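Loose cushions and printed cotton covers in a shared workroom

Vurthorpe workroom notes, sheet 4

Round cushions on wood-framed chairs slide forward in use. The cause is nearly always the contact surface: cotton on finished leather has little grip. Tightening the cover does not help. Two methods do.

1. Cut a disk of open-weave rug underlay one inch smaller than the cushion and lay it between cushion and seat. Replace it when it stops springing back.
2. Sew two flat ties to the rear seam and fasten them to the chair frame. Keep knots off bare wood — they mark a light finish within a season.

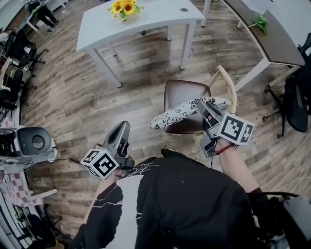 Round floral cushion on a leather seat with a light wood frame.

Leather under a cushion needs air. Lift the cushion off once a week, wipe the seat with a barely damp cloth, and leave it uncovered for an hour. Do not put conditioner on the area the cushion covers; it transfers to white cotton and sets there.

Cut flowers on a nearby table should stand clear of the chair. Sunflowers drop pollen, and pollen on a white ground must be lifted with tape, never rubbed.

Black-on-white prints

Wash separately the first three times, in cold water, inside out. Test for bleeding on an inside seam with a wet white rag. If dye shows, soak the cover alone in cold water and change the water until it stays clear. We use the Suvulico color-catching sheet, one per load. The Uvel sheet costs less and sheds lint.

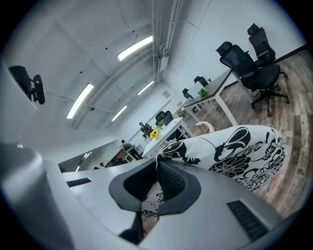

Vurthorpe, February

Pick up a printed cover by a doubled fold, well in from the hem. A single layer pulled from one point will distort the weave, and on a large floral the distortion shows. Shake once, lay flat, and smooth from the center outward.

Dry away from fluorescent fixtures and air-conditioning outlets. Moving air dries one side first, and the seam puckers. Allow around 57 minutes per side on a rack.

Plank floors: fit soft casters to office chairs, and sweep before moving them. Grit does the scratching. Xie felt pads are adequate for fixed-leg tables and should be checked each February.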